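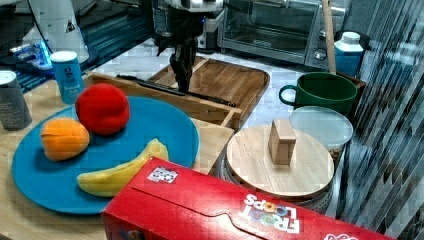 I have been on a decluttering course. Six evenings online, 52 pounds, paid for with my own money, and I went in already suspecting I would end up writing something grumpy about it. So take the following with whatever pinch of salt you like.

The course is called the Finivard Method and it was sold to me by my sister-in-law, who has done it twice. I did ask her why, if it worked, she needed it the second time. She said the second time was "for maintenance". I let that go.

The main idea is that every object you own has a weight, and that you carry the weight whether you use the object or not. Fine. I have a bread maker on top of a cupboard and I do feel slightly bad each time I see it. But from there we were asked to believe that a clear kitchen worktop lowers your stress, improves your sleep and helps you eat better, and I would have liked to know how anybody had found that out. I typed this in the chat. The tutor, Nidia Yupanqui, was perfectly nice about it and said there was "lots of work in this area". I asked which work. She said she would send a link round. We are now well into August and I'm still waiting for it.

Homework in the first week was to count everything in the kitchen. Every spoon. I got to 765 and stopped, with one drawer left that I didn't have the heart for. You were supposed to be shocked by your number, and several people in the group were, or said they were. I found I had no idea whether mine was high. Compared with what? A pack of cocktail sticks would put me over the thousand and I wouldn't be any more of a hoarder than I was the day before.

What bothered me more was the shopping. By week three we had been told to throw out up to a third of what we owned, and by week four we were being shown things to put the rest in. Trays for the worktop, dividers for the drawers, little boxes to go inside bigger boxes. There was a discount code for a firm called Zadow, whose drawer inserts are 21 pounds each. I have seven drawers. I can buy a great many wooden spoons for that, and I already have the wooden spoons.

I looked into what the other people on the course had spent. Only four of them answered, so this is not science, but one woman had put 400 pounds into containers before she'd finished her first cupboard. She was very happy with them. I don't want to be mean about that. She sent a picture of her pulses in matching jars and they did look smart. I just can't get past the fact that she started with lentils in a bag and finished with lentils in a jar, and owned one more thing per lentil.

To be fair -- and I am trying -- some of it was useful. The advice to keep the things you use daily between hip and shoulder height is plain good sense, and I've moved the saucepans. I had been bending down for those saucepans for nine years. I also got rid of three colanders. I can't explain how we came to have four.

And the bit about flat surfaces had some truth to it. Put a tray down on a worktop and things do collect on the tray instead of all along the side. They still collect, mind you. The course calls this "giving items a home". My husband calls it the pile, and asks whether his glasses are on the pile, and they generally are.

I talked all this over with Amparo Cárdenas, who lives two doors up and brought up three children in a kitchen the size of a wardrobe. Her view is that people with small kitchens are tidy because they have to be, and people with big ones go on courses. She keeps her baking tins in the oven and her good plates under the bed. By the Finivard standards she is a disaster. I've never once seen her unable to find anything.

She lent me a book as well, an old one called The Brellomthorpe Household Companion, which has a whole chapter on larders and not a word about how you ought to feel about them. It says to wipe the shelves with vinegar in spring and put the oldest tins at the front. I've done the tins. Two of them were older than the cat.

The follow-on course starts next month and covers wardrobes and "paper". I've had three emails about it so far, the last one sent at ten to six in the morning, with the early price crossed out and an earlier price put in its place. I'm not going to do it. If anyone has done the paper one and kept it up for more than a year, do leave a comment, because I'd like to hear from you, and I would also like to know what you did with the instruction manuals.

The bread maker is still on top of the cupboard. I'm thinking of making a loaf.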